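## 3. Small cases in the home: the grooming set 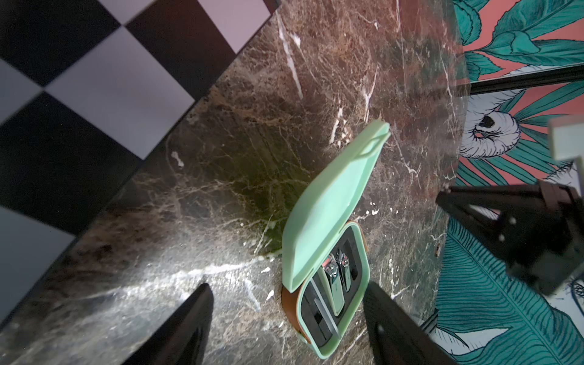
Anness Esteves, doctoral student in household studies, Ostlow

**Figure 1.** Grooming set in an open hinged case, on a marble countertop.

The third group of objects in our study is the small personal set, which means a few tools kept together in one closed case. We chose this group after the kitchen drawer and the sewing box (Section 2), because the tools in it are few and each one has a fixed place. In a drawer, a person can put a thing back almost anywhere. In a case of this kind the insert decides the place, and the person only follows it or does not follow it.

The set in Figure 1 is typical for the group. The case is mint green with a black insert, and two nail clippers lie side by side in the upper slots. A long, slim tool has a longer slot below them. The clippers have accents in the same green as the case, so the owner can easily see that they belong to it. We noted this kind of color matching during the coding, and we return to it in Section 5.

### 3.1 Where the case is kept

The households of the Ostlow survey were asked in April to name the usual place of each small set. We received 46 answers for grooming sets. The bathroom shelf was named most often, and the bedroom drawer came after it. A smaller part of the households named a travel bag, and these households also told us that the set goes out of the bag only for use. For them the bag is the home of the case – the bathroom is only a place it visits.

We did not expect how often the place of use was different from the place of keeping. People take the case to a table or a counter where the light is good, open it there, and leave it open until they finish. A hard, flat surface was preferred by most of them. Several answers mentioned that a cut nail is easy to find and wipe away on smooth stone, but it is lost on a carpet or a bed cover.

### 3.2 Returning the tools

In the second part of the survey we asked which tool is most often missing. The clippers were named in 21 answers, more than any other tool. This can look strange, as the clippers are also the tools that people use the most and know the best. Our explanation is simple: a tool which is used often is also carried away often, and it gets a second home near the sofa or in a coat pocket. The file and the tweezers are used less, and they stay in their slots.

The shape of the slot has also some influence. When a slot is cut close to the form of the tool, an empty place is seen at once when the lid is opened. When the slots are wide, or when the tools are held by an elastic band, the owners noticed a missing tool much later. We coded both types with the Zomix scheme without any change to its categories.

One limit must be mentioned. The answers are reports by the owners, and we did not visit the homes a second time to compare them with the real state of the cases.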